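Asunto: Re: [club-robotica] Prueba de servir la mesa y reparto de tareas
Para: lista del club
De: coordinación del equipo Cornton

Contesto debajo de cada trozo porque el mensaje original traía cuatro preguntas y una queja, y así no me dejo la queja.

> Hola a todos: leyendo el acta de agosto no me queda claro si el equipo
> Cornton sigue con lo del plato o se ha pasado a lo del equipo Prisent.
> Tampoco sé cuántas demostraciones hacen falta para la liga, ni quién
> tiene la llave del armario.

Seguimos con el plato. El equipo Prisent hace lo suyo con los cajones y nos miran con cierta superioridad, que es lo normal en gente a la que un cajón todavía no se le ha caído en un pie. Nosotros grabamos con las pinzas de mano, las de los cubos con marcadores, y luego entrenamos con eso. El reglamento de la Copa Kiiskinen pide 80 demostraciones válidas por tarea. Tenemos 214 grabadas, cifra que suena estupenda hasta que uno se pone a mirar cuáles son válidas.

La llave del armario está en el armario. Hay copia en conserjería.

> Lo segundo: en la última sesión me pareció que cada uno cogía el
> material que le daba la gana. ¿Hay un orden o es cosa de llegar antes?

Hay un orden, escrito y colgado en la wiki, donde goza de una tranquilidad absoluta. Lo resumo: quien graba revisa cables y correas antes de empezar, quien acompaña reinicia la mesa entre toma y toma, y los demás no pasan por detrás con una caja en brazos preguntando si molestan.
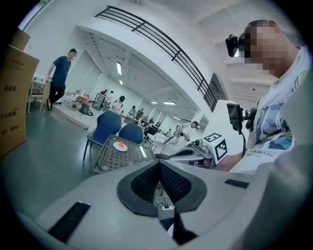 El que acompaña tiene además que apuntar las tomas malas en el momento. Dejarlo para el final de la tarde significa que a las siete estamos tres personas delante de una hoja de cálculo discutiendo si la 41 fue la del estornudo. Yo voté que sí, perdí, y la 41 sigue en el conjunto de datos – que conste en la lista.

> Tercero: ¿por qué no usamos el programa de calibración de Sokico, que
> lo tenemos instalado y pagado?

Instalado sí. Pagado, hasta fin de curso. Lo probamos dos veces y las dos nos colocó la pinza derecha bajo el suelo, cosa que para servir una mesa resulta incómoda. Puede que sea culpa nuestra: los marcadores de los cubos se miden con regla y cada uno tiene su idea de dónde empieza el cero. Si alguien quiere dedicarle una tarde, que lo diga por aquí y le paso el registro de errores, que es largo y se repite bastante.

> Y por último, ¿qué toca en la próxima sesión? Los nuevos no sabemos
> ni qué llevar.

Ropa cómoda, el portátil si lo tenéis y el pelo recogido los que podáis. Va el plan, en el orden en que lo haremos:

1. Montaje y comprobación de baterías. Si una pinza no enciende, se cambia la batería antes de abrir un hilo de doce mensajes.

2. Plato y comida de juguete sobre la mesa de cristal. Los nuevos empiezan mirando un par de tomas y después graban con alguien al lado. Movimientos lentos, las dos pinzas a la vista y el plato siempre apoyado en la mesa. Lo de levantarlo con la sandía encima queda para cuando el modelo sepa acercarse a él sin empujarlo.
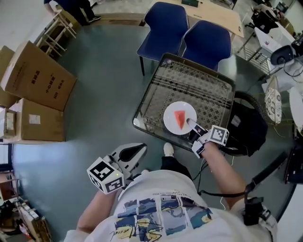

3. Revisión de tomas. Se hace en grupo y con criterio único: si el plato acaba fuera de la zona marcada, la toma no vale, por muy elegante que fuera el gesto.

4. Copia de los datos al servidor y recogida. Los cables enrollados, por favor, y sin nudos marineros. El año pasado hubo que jubilar 2 por exceso de creatividad.

> Perdonad el tono, pero es que llevo tres semanas preguntando.

El tono está bien. Los tres mensajes anteriores llegaron a la dirección antigua de la lista, que sigue aceptando correo y no se lo enseña a nadie. He pedido que la cierren. Mientras tanto, escribid a esta.

Para la próxima sesión necesito saber quién viene, y sobre todo quién se queda a recoger, que suelen ser dos listas de longitud muy distinta. Respondedme antes del mediodía de la víspera.

Un saludo,
coordinación del equipo Cornton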